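4.2 Cables and small items on shared desks

Earlier work on office clutter, including the Pornbridge survey, treats the desk as a surface that fills up with paper. We doubt this. Of the 19 desks we looked at in August, only three had paper as the main thing in the way. On the rest it was power: strips, adapters, and the slack cable that goes with them. The survey has no code for cable at all, so it is hard to see how it could have found any.
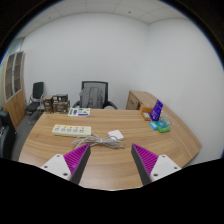
Figure 7. Curved desk with power strip, adapter and coiled white cable; small boxes near the cabinet.

The Ponce scale would score a desk like the one in Figure 7 as lightly used, given how much bare wood is left. We find that score hard to accept. A loose cable takes up little area but rules out a good deal more, and a laptop cannot be set down on top of it. Area alone is a poor measure -- it is simply the easy one to take.

We are also not convinced that small boxes kept at one side of a desk count as "stored," as Ponce has it. They may be waiting to be opened or thrown out, and a single visit cannot tell us which. We coded them as "undecided," a label we admit is weak. Nine desks had at least one group of this kind, and we left them out of the totals in Section 5.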